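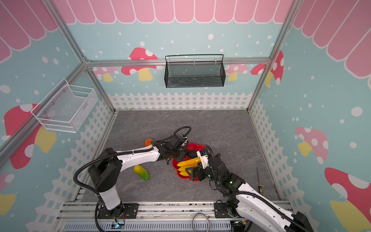

Toy bananas and the red flower plate

2020-12-20 | by the Annan Page columnist
Home | Opinion | Play | Archive

I'm fed up with toy food being treated as tat. Give me a plastic banana over a talking tablet any day! My old Kotano set had no batteries and no app, and I served the same dinner some 300 times - always fruit, always on the best plate.

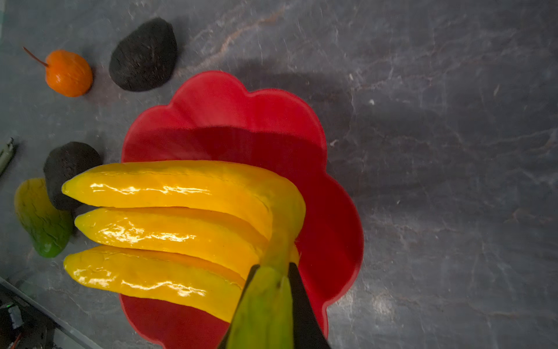 Bananas over the red dish, with an orange fruit and avocados nearby

Shiny is fine too. Fruit should look daft and cheerful, and I'd take a wavy rim over plain white every time (sorry, minimalists).

Comments
pipkin8: Ours still comes out every January.
marrowfat: Felt food is nicer - but you can't wipe it.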